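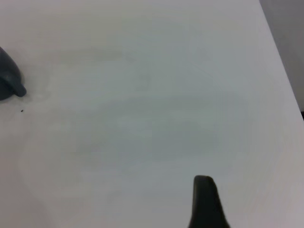

4.2 Empty-view frames and the no-object class

The wrist camera is fixed relative to the gripper body, so both fingers stay in view at most openings. When the arm is between picks, the rest of the view is mainly tabletop. Early versions of the Pokevow detector handled these frames poorly. It was trained only on frames with at least one labelled object, and it learned to return a grasp candidate for every input. On a bare table the candidate usually fell on one of the fingers or on a patch of uneven shading.

Figure 3. Wrist-camera view of the white tabletop with no target object present. One finger enters from the left and the other from the bottom. The dark speck below the left fingertip is labelled as background.

Figure 3 is typical of the frames that caused trouble. The fingers are much darker than the surface, and they give the strongest edges in the view. The tabletop is plain but its grey level is not constant: the middle is cooler and darker than the areas toward the upper left and along the lower left. The far edge of the table crosses the upper right corner on a diagonal, and the strip beyond it is a darker, neutral grey. A detector that relies on local contrast has several places to go wrong here, even though there is nothing to pick up.

We added a no-object class and collected 700 empty-view frames at the Ladisdale bench over a range of arm poses and finger openings. Labelling followed three rules. Anything that belongs to the gripper is background. Anything past the table edge is background, whether or not it can be identified. Loose matter smaller than 11 pixels across is background — this covers crumbs, specks and other debris that the gripper could not hold in any case. The last rule was the hardest to apply evenly. Two labellers marked the full set on their own, and Cecilia Nartey settled the 28 frames on which they disagreed, most of which had a speck close to the size limit.

We held back 116 frames for testing and used the remainder for training. No pose in the test set was repeated in the training set. The lamps were left in their normal positions for all sessions, and we made no attempt to even out the light on the table, as the detector has to work under the same uneven light during normal use.

We also tried masking the fingers before detection, using the measured finger opening to place the mask. This removed most of the false candidates on the fingers themselves but left those on the shading and along the table edge. It also hid part of any object lying close to a fingertip, which is where the detector is needed most in the last stage of an approach. The mask was dropped, and all results below use the unmasked view.

With the no-object class in place, the detector returned a false candidate on 11 of the 116 test frames. Most of these were in poses where the table edge ran close to a fingertip, so that the two dark regions nearly met. Shading alone no longer produced a candidate in any test frame. We did not test coloured or patterned surfaces, and the size limit for debris was set for the Velwood fingers only. A narrower fingertip would likely need a lower limit and a fresh set of labels.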